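Welcome, and thank you for stopping by! This folder holds the Darnelwood well log collection, which is a set of typed-up records from water wells and test borings drilled in and near the Darnelwood valley. Most of it began as handwritten driller's sheets, a good many of them with coffee rings and one with a boot print, and it took us a long while to get them into rows and columns.

Last updated Aug 16, 2023, by Lensa Woldemariam.

## What's in here

- `logs.csv` — one row per layer, 2,476 rows in all
- `wells.csv` — one row per hole, with the location, total depth and drilling method
- `words.csv` — the list we used to turn drillers' words into soil and rock names
- `notes/` — plain text notes, one file per hole, only where there was something worth saying

The two main tables join on `well_id`. Depths are in feet below the ground surface, never below the top of the casing. If a sheet measured from the casing (Tilahun Drilling did this for years, bless them) we took off the stick-up and put `adj` in the `depth_flag` column.

## Where the records came from

Some 300 holes are covered. The larger share are household wells drilled with air rotary or the old cable tool rigs, and the rest are test borings put down along the creek road when the new bridge was being planned. Eyerusalem Gebremichael collected the paper sheets from the drillers and their families, and she is also the person who sat down and read every one of them out loud while I typed. If you ever have to do this kind of work, I do recommend a partner with a clear voice and a lot of patience.

Cable tool logs tend to be the more careful ones in the soft ground near the top, as the driller was bailing out the cuttings every few feet and had time to look at them. With air rotary the chips come up fast and mixed, so a thin clay layer can easily be missed, or written down a little deeper than it really sits. Please keep that in mind before you draw a nice smooth line between two neighboring holes!

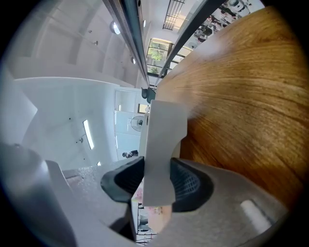 ## How to read the layer names

Drillers have their own words and we grew fond of them, so the `as_written` column keeps the original spelling and the `clean` column has our best reading of it. A few that come up often:

| as_written | clean |
|---|---|
| hardpan | cemented gravel or stiff clay |
| rotten rock | weathered bedrock |
| heaving sand | loose saturated sand |
| gumbo | sticky clay |

"Blue shale" was the hard one. On the Gema ridge it seems to mean real shale, while down by the creek it was used for a stiff blue-gray clay, and we have coded it by location.

## Known problems

1. There are 14 holes with no drilling method given. We left those blank.
2. Locations for the older wells come from road directions ("past the second gate") and could be off by a fair distance. Look for `loc_flag` = `approx`.
3. Water levels are whatever the driller measured on the day. They were taken in different seasons, mostly in April or later, so please don't make a water table map out of them without some thought.
4. Follow, the little script we used to check that each layer starts where the last one stops, still complains about 2 wells. Both sheets have a real gap in them — the pages were lost — and we chose to leave the gap alone.

## Using the data

You're free to use it for teaching, research or plain curiosity, and we'd be glad of a mention. It shouldn't be used to pick a drilling site or to set a casing depth by itself. Ground changes a lot over a short distance here, and a driller who knows the valley will be worth far more to you than our table.

If you have old sheets of your own, even a single page, please open an issue and tell us. Eyerusalem will gladly read those out too.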